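Food Quality and Consumer Protection
Unit 11: Edible Oils – Refining, Storage and Deterioration

Scope of the unit

This unit covers the main stages in the processing of vegetable oils, the chemical changes that take place during storage and frying, and the measurements used to judge whether an oil is still fit for use. Students should have read the Unit 10 notes on fatty acids before attending. The treatment of labeling law is brief, as it is taken up again in January.

11.1 Crude and refined oil

Oil is removed from seed or fruit by pressing, by solvent extraction, or by pressing followed by extraction of the remaining cake. The crude product contains free fatty acids, phospholipids (gums), pigments, traces of moisture and a range of odor compounds. Some of these are harmless and some give the oil its flavor. Others shorten its life on the shelf.

Refining normally proceeds in this order:

Degumming. Water or dilute acid is mixed with the oil so that phospholipids take up water and can be separated.
Neutralization. Free fatty acids are reacted with an alkali and removed as soap.
Bleaching. The oil is passed over an adsorbent clay, which holds back pigments and soap residues.
Deodorization. Steam is passed through the hot oil under vacuum to carry off volatile compounds.

Cold-pressed oils omit most of these stages. They retain more color and taste, and many have a lower smoke point than the refined product from the same seed.
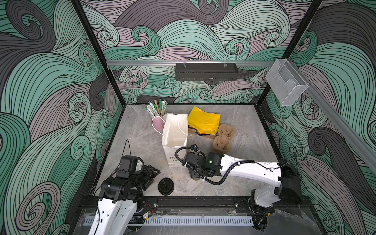 Perforated black basket and clear holder on wall rails.

11.2 Two kinds of spoilage

Oils deteriorate by hydrolysis and by oxidation, and students are expected to keep the two apart in written answers.

Hydrolysis is the splitting of a triglyceride by water, which releases free fatty acids. It is promoted by heat, by moisture from food and by the enzyme lipase. An oil pressed from damp or damaged seed may have a high free fatty acid content before it has been stored at all.

Oxidation is the reaction of unsaturated fatty acids with oxygen. The first products are peroxides, which have little taste or smell. These break down in turn to aldehydes and ketones, and it is these later products that the consumer recognizes as rancid. Light, heat and traces of copper or iron all speed the process. An oil rich in linolenic acid will oxidize sooner than one rich in oleic acid, other conditions being equal.

11.3 Measurements

Acid value indicates the quantity of free fatty acids and is therefore a guide to hydrolysis. Peroxide value indicates the first stage of oxidation. It rises, reaches a peak and then falls as the peroxides decompose – a low reading on its own does not prove that an oil is fresh.

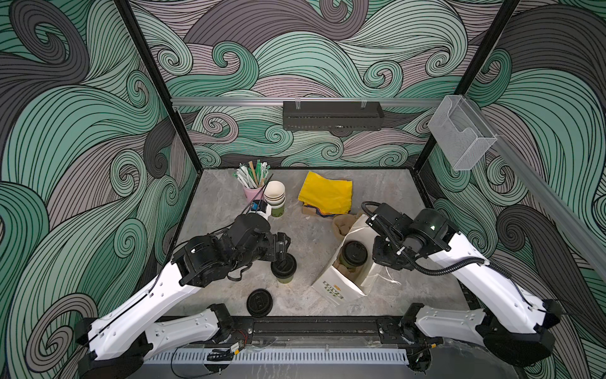

For this reason the peroxide value is commonly read together with the anisidine value, which responds to the later aldehyde products. For frying oils, total polar compounds is the more useful figure, as it takes in the products of hydrolysis, oxidation and polymerization together.

The worked problem set uses results from the Skemeline storage series, in which 900 bottles of sunflower oil were held under three lighting conditions. Students should plot peroxide value against time for each condition and comment on the shape of the curves. Bottle 3456 was withdrawn from the series with a faulty cap and should be left out of the calculation.

11.4 Storage and handling

Oil should be kept in a closed container, away from light and away from the stove. Dark glass or lined metal is preferred for long storage. New oil should not be poured onto the remains of an old batch, as the peroxides already present will hasten the oxidation of the fresh oil. Used frying oil should be strained to remove food particles before it is stored, and discarded if it foams, smokes at normal frying temperature or has a sharp smell.

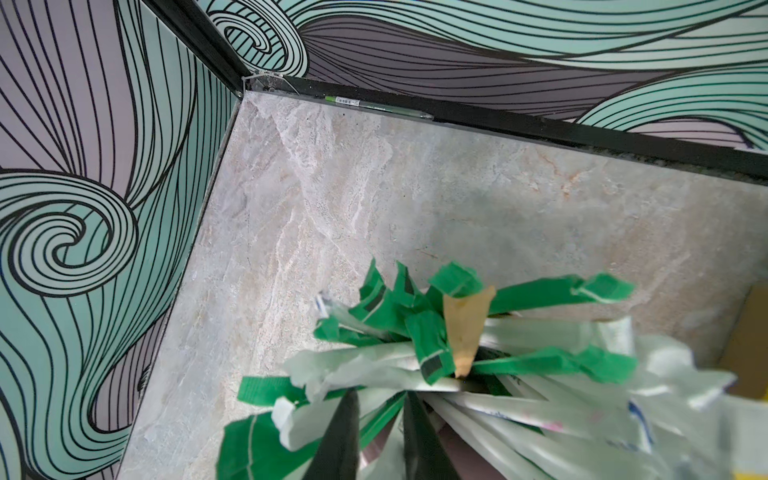
Course Office, Department of Food Studies, Drestadberg | Revised 14/09/2024

11.5 Reading for the next session

Vunalus course reader, chapter 13, sections on antioxidants and packaging. The section on hydrogenation may be omitted.
Kramer case file: complaint concerning blended oil sold under a single-seed name. Read the laboratory report before the correspondence.

Students should bring written answers to the following points:

Why a deodorized oil may taste acceptable although its raw material was poor.
Which two measurements would be requested first for an unopened bottle past its date, and why.
What a rise in acid value with no change in peroxide value suggests about storage conditions.

Answers should not exceed one page in total. Graphs for the Skemeline problem are handed in separately.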